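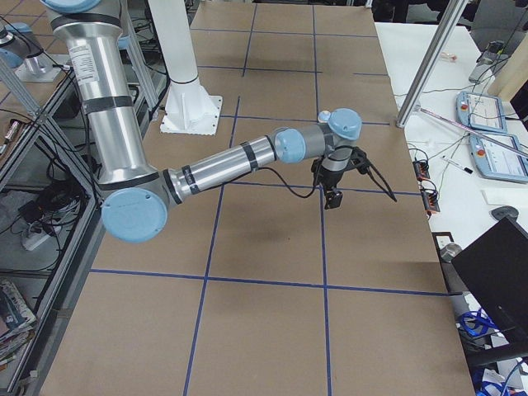 Arm over the taped table

Thread: Organoid drug screening claims, is anyone buying this?

gradstudent_lh
Posted 20 Oct 2023

Our department had a talk from Ritva Pesonen on the Khaemba liver organoid platform. The pitch was that you can drop most of your early toxicity work in mice and run everything in gel droplets. She showed 915 compounds with "strong agreement" against known liver injury data. I wanted to believe it, but I left with more doubts than I came in with. Has anyone here used it for real work?

marrow_minded
Strong agreement with what, though? If the known toxic compounds in that set are mostly the ones every liver assay catches, you'd get a good number from a dish of HepG2 and a plate reader. Did she show the misses?

gradstudent_lh
One slide, up for a few seconds. I think the misses were mostly compounds where the immune system does the damage, and there are no immune cells in the gel.

marrow_minded
So the hard ones.

tamura_k
I'm going to push back a little. We've run Khaemba cultures for two donors since June and they hold albumin output far longer than our flat cultures ever did. Flat hepatocytes are half dead by the end of the first week. You can't study a slow toxic effect in cells that are quitting on you anyway. That part of the claim is fine.
Kiyoshi Tamura

pipette_grudge
Two donors is not a lot, Kiyoshi. We had a batch from Fletden that looked beautiful and a second one from the same supplier that wouldn't form spheres at all. Same protocol, same person, same incubator. When I asked support they told me to check my gel temperature. I had checked my gel temperature.

tamura_k
Fair. We haven't had a bad batch yet but we also haven't gone looking for one.
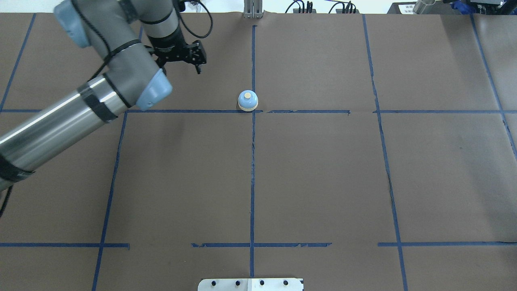

Page 2: gel lots, cost and the missing controls

osamu_kudo
Lot variation in the gel is the bigger problem than the cells in my opinion. Anything made from mouse tumor extract changes from bottle to bottle, and stiffness alone will shift how liver cells behave. If a paper doesn't list the gel lot I stop reading at the methods.

marrow_minded
Then you must not read much.

osamu_kudo
I read less every year.

lhaworth_lab
Lorraine Haworth here, I run a small core facility. We tried Pasine, the synthetic gel, to get around exactly this. It's consistent, I'll give it that. Growth is slower and the spheres stay smaller, and we had to redo our staining times from scratch. It also costs a lot more per plate. My users went back to the mouse extract one by one without telling me.

pipette_grudge
Smaller might be better. Big spheres have dead centers and then people report "drug-induced" cell death that was there on day 3 before any drug went in. Ask for the untreated viability by sphere size. I've asked on 3 papers as a reviewer and got it once.

gradstudent_lh
She didn't show untreated by size. The vehicle control was a single bar with no points on it.

tamura_k
That I won't defend. Put the points on the plot.

junpei_k
I don't see why everyone is treating this as mice or gel. We use organoids to rank compounds, throw out the worst, and still do the animal work on what's left. It has saved us a couple of pointless studies.

marrow_minded
How do you know they were pointless if you didn't run them?

junpei_k
We ran one anyway, because the chemist insisted. It was bad. I admit that's one.

osamu_kudo
Has anyone outside the company repeated the 915 set? Skelto had a plan to do a blinded version with coded compounds and I never saw it come out.

lhaworth_lab
Last I heard it stalled over who would pay for the donor cells. I would love to be wrong about that. If someone has a preprint, please link it.

gradstudent_lh
I emailed Dr. Pesonen for the list of misses and the gel lots. Will post if I hear back. My advisor wants to order a starter kit in the meantime and I've asked him to wait.

pipette_grudge
Get two lots and split your plates across them from day one. And freeze some of whatever donor you like, they will discontinue it.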